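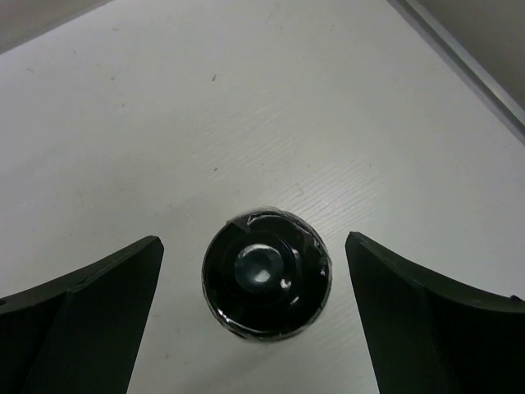 4.2 Does glare explain the reading errors?

The claim that shiny surfaces slow people down at work has been repeated so often that few papers still bother to cite a source for it. When a source is given, it is usually the Enstead survey, which asked office workers whether reflections on their desks and equipment "bothered" them. Being bothered is a poor stand-in for making mistakes. A person can complain all afternoon and still type every number correctly, and we see no good reason to treat the complaint as a measure of the error.

Our own data offer a slightly better test, though not a clean one. The Plandari office collected 838 completed entry forms over the study period, of which 795 could be matched to a known correct version. The remaining forms had lost their header line and were dropped. Each form was filled in under one of two lighting setups, overhead or side, and each worker used both. The order was meant to be random. In practice the side lamps were moved less often than the schedule called for, and so several workers did long runs under one setup before switching. Practice and lighting are therefore partly tangled together, and no amount of adjustment after the fact will fully pull them apart.

Figure 4 shows a glossy black round object on a pale tabletop, with a curved highlight and small white reflections on its surface. Reflections of this general kind are what earlier authors seem to have in mind when they write about glare, but the word is used loosely. Some mean light bouncing into the eye from a screen. Others mean any bright spot in view, even one well away from the text being read. The two should not be expected to have the same effect, and pooling them, as the Prornero review did, makes its average hard to interpret.

With that said, the difference between our two setups was small. Workers under side lighting made slightly more errors in the number fields and slightly fewer in the name fields. Had we looked only at numbers, we could have reported a glare effect. Had we looked only at names, we could have reported the reverse. We had not chosen between these fields in advance, and we decline to choose now.

A stronger result was reported from the Khamphan office, where errors fell after matte desk covers were put in. That study had 26 workers and no comparison group. It also began in August, when the office was short of staff, and ended after the regular staff had returned - a change that could lower the error count whatever the desks were covered with. The authors mention the staffing problem only in a footnote.

We asked our own workers to rate glare on a scale from one to 5 at the end of each session. The ratings tracked time of day more closely than they tracked lighting. Late sessions were rated worse under both setups, which suggests that the question was picking up tired eyes or plain boredom as much as anything on the desk. Error counts did not follow the ratings in either direction. We would be wary of any recommendation to buy new desks on the strength of scores like these, our own included.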